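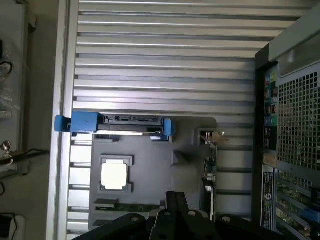 Discarded office computers make up most of the equipment stored at the Jostthorpe campus, and few of them are ever opened before they are sent away. Our project examined how much of a desktop tower can be taken apart and sorted by a student with basic training. The work was carried out for the Urkdale Reuse Program, which supplied the machines and set the terms of the study. We began with the parts that are easiest to reach. A drive held in a bright blue bracket, for instance, can be recognized by colour alone, and our trial group learned to look for such brackets first.

1. Background

The campus store held 400 towers when the project opened in April. Earlier practice was to send complete units to a recycler in Veltham, with only the drives removed. Memory, processors and power supplies left with the case, although many of them could have been tested and used again. Our supervisor, Gwenllian Bellis, asked us to prepare a written procedure that a first-year student could follow without help.

2. Method

Each tower was unplugged, laid on its side and opened by taking off the side panel. Students recorded the model and the condition of the case, then worked through the interior in a fixed order: drives, memory, expansion cards, processor, power supply. Cables were left in place until the part they served was ready to come out. 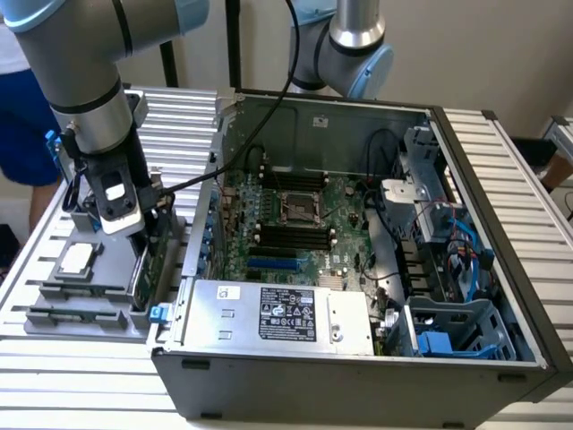
The order was changed once during the trial. At first the power supply came out before the processor, but several students found the case harder to keep steady without its weight. Ffion Nicholas rewrote the sheet, and the revised version was used for all later sessions. Parts were bagged, labelled and entered in the Tapia inventory — a shared spreadsheet kept by the program — on the day they were removed.

3. Results

Over seven sessions the group logged 1,151 parts as fit for testing. Memory modules were the largest group, followed by drives. Processors took the most care. Students were told to hold them by the edges and to place them directly in a lined tray. 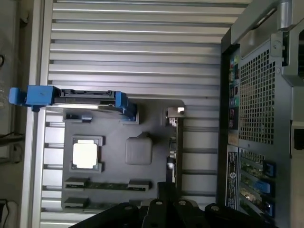

Figure 3. Open tower with the processor and the blue drive carrier in view.

4. Limits of the study

All of the towers came from one campus, and the procedure has not been tried on small-format machines. Time per unit was not recorded for the first session. We recommend that the revised sheet be tested at a second site before the program adopts it, and that the labels be printed in a larger type.

Report submitted 2023-07-30.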